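Coridier table cushion, beige-grey
Item 822

Coridier calls this a "work surface softener." It's a thick cushion you lay on a table. We stock it because people kept asking, and we had our doubts – the maker says it suits every table, and we don't believe that about anything.

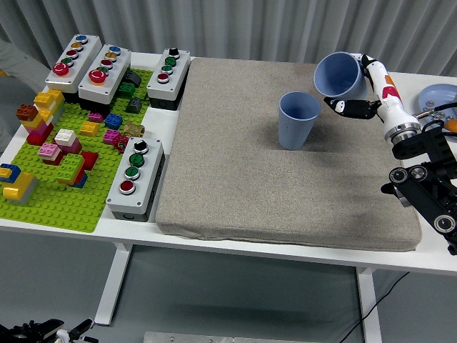 Rounded edges are the part we'd pay for. Square-cut pads tend to curl at the corners, or so our returns shelf suggests. The maker also claims cups stand steady on it. A light blue plastic one will stand upright on the fabric, fine, but that's an empty-handed sort of test and we wouldn't trust it with a full mug of coffee. It takes up a lot of room too, half of a white table in this case, so measure first.

Fabric cover, one color. Coridier quotes a life of 500 washes. We've done 3.

Questions about size go to Ingeborg Eder at Kistside. Next delivery in June.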